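**Prullik arm kit + sim package, review thread.** 16/11/2024. Bought with my own money. No contact with the vendor except one support ticket, covered in post 5.

**1/** What you get: printed parts for a small desktop arm, servos, driver board, power supply, and a license for the sim package. The sim license is tied to an email address, one seat. A second seat costs extra and the price is only shown at checkout.

**2/** Assembly took me 6 hours over two evenings. The manual is fine up to the elbow. After that it stops giving screw lengths. Use the shorter ones in the wrist or you will bottom out against the motor case.

**3/** Servo IDs have to be set one at a time before you daisy-chain them. The manual puts this step after the chain is built. Suleiman Tijani has a corrected build order in the user forum, pinned. Follow his.

**4/** Sim install: 23 minutes on a clean Linux machine, most of it asset download. On Windows the installer wanted a path without spaces and failed with no message. Moved it to the drive root, worked.

**5/** Support ticket was about the gripper joint limit. The sim let the jaw open wider than my hardware does. Reply came from Emmanuel Mfinanga with a patched config file attached. The patch is supposed to be in the December release.

**6/** Control rate in the sim defaults to 30 Hz. My real arm holds 25 over USB with the camera stream off. If you record in sim and replay on hardware, set both to the same value first. There is no warning if they differ.

**7/** Bundled tasks are called Koko, Demchenko and Brunis. No idea who named them. Koko is reach only. Demchenko is pushing. Brunis is pick and place with dice and has the best room and lighting of the three, so I have spent most of my time there.

**8/** Brunis with the gripper open over the table. The thin tan board is flat on the surface, with the blue die just off its near right side and the green one farther right, in front of the base. Screw holes and motor housings are modeled, and so are the arm's shadows, which matters if you train from camera images.

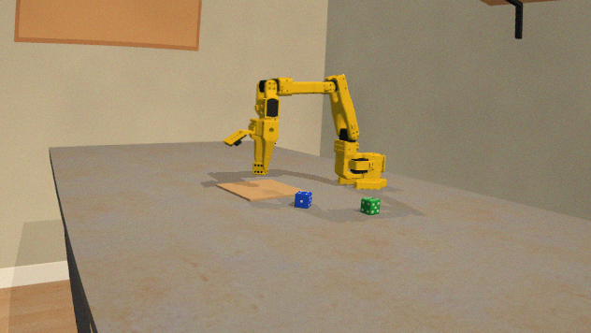

**9/** Complaints: contact friction is one global number. You can't set it per object, so changing it for the dice changes it for the table too. Reset also keeps the old random seed unless you pass a new one by hand.

**10/** Would I buy it again? The arm, yes. The sim, at the bundle price, yes, as a separate purchase, no. I'll rerun the gripper limits when the new config ships and reply here with the numbers.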